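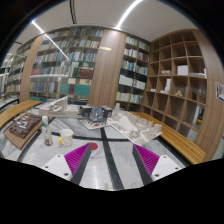

Reply from Plernevholm Library Support, ticket 718

Thank you ever so much for writing in, and for being so patient with us while the catalogue has been playing up. We do understand how annoying it is to reserve a book, get the cheerful little message saying it's on its way, and then find that the reservation has vanished from your account by teatime. You asked whether it might be something you were doing wrong at your end. From what you've told us so far, I very much doubt it, but could you let us know which branch you chose for collection, and whether you were logged in through the website or the Gollero app? The two don't always behave the same way, I'm sorry to say.

Status: waiting for reader

Reply from reader

Thank you, that's kind. I was on the website, on my old laptop, and I picked Harkberg for collection as I always do (it's on the way to my sister's and the parking is easier). I've now tried it four times with two different books. Each time I get the green tick and the message, and each time the list is empty when I go back in. My renewals are fine, and so is my reading history, which goes back further than I'd like to admit. I did try clearing the cookies, as your help page suggests, and all that did was log me out of everything else I own, including the gas bill.

Status: open

Reply from Plernevholm Library Support

Oh dear, I am sorry about the gas bill. The cookies advice is rather old and I've asked for that page to be looked at again.

I've had a good rummage through your account this morning, and I can see all four reservations arriving and then being cancelled a few hours later by the system itself. The reason given is "collection point not valid". That's odd, as Harkberg is perfectly valid and was open as usual when I rang them. They had heard the same grumble from other readers at the desk, so you are in good company.

Would you mind trying one more time, but choosing the main library for collection? You needn't go and fetch it from there, I only want to see whether it stays put. I'll keep an eye on it from this side and move it across to Harkberg by hand afterwards.

Status: waiting for reader

Reply from reader

Done, just before lunch. It was still there at five, and it's still there now, after supper. So it does look as though it's Harkberg that it objects to. I put in for the second book as well while I was about it, I hope that was all right. It's the one on hedge laying and there's a queue.

Status: open

Reply from Plernevholm Library Support

Quite all right, and very helpful too! You're second in the queue for the hedge laying, and your place is safe.

I've passed this along to the Golob people, who look after the catalogue software for us, together with the times of your cancelled requests and the message that came with them. They came back to me more quickly than I'd dared hope. Harkberg was given a new branch code at the beginning of March, when the opening hours were changed over. It went from 84 to 537. The website was still sending the old one, and the tidying-up job that runs every few hours was throwing out anything that carried it. The app had picked up the new code by itself, so readers who use their phones hadn't noticed a thing.

The website was put right on 24 Mar 2022 and I've tested it with my own card. I reserved a very dull book on drains for Harkberg in the morning, and it had survived two rounds of tidying up by the time I went home.

A few notes for anyone else who finds this ticket:

Reservations cancelled with "collection point not valid" will not come back by themselves. Please place them again, or ask us to do it for you.

If you were in a queue for a popular title, tell us before you place it again. We can see the date of your first request and put you back where you were.

If your saved collection branch still shows Harkberg twice, choose the lower of the two and press Save. The upper one will disappear the next time you log in.

There's no need to clear your cookies.

Both of your books have been moved to Harkberg for collection. The first should be with them in about 5 days, and you'll get an email when it's on the shelf.

Status: fixed, waiting for reader to confirm

Reply from reader

The email came this morning and I collected the book on my way past. I had Harkberg showing twice, just as you said, and choosing the lower one did the trick. Thank you for sticking with it, and for ringing the branch, which I'm sure you didn't have to do. One small thing while I'm here: the email gives the closing time as six, but the notice on the door says half past five.

Status: open

Reply from Plernevholm Library Support

I'm so pleased the book turned up! Half past five is the right time. The email still has the old hours in it, so I've opened a separate ticket for that and added you to it, and you'll hear from us there once the wording has been changed. I'll close this one now, but do reply if another reservation goes missing and it will open again by itself.

Status: closed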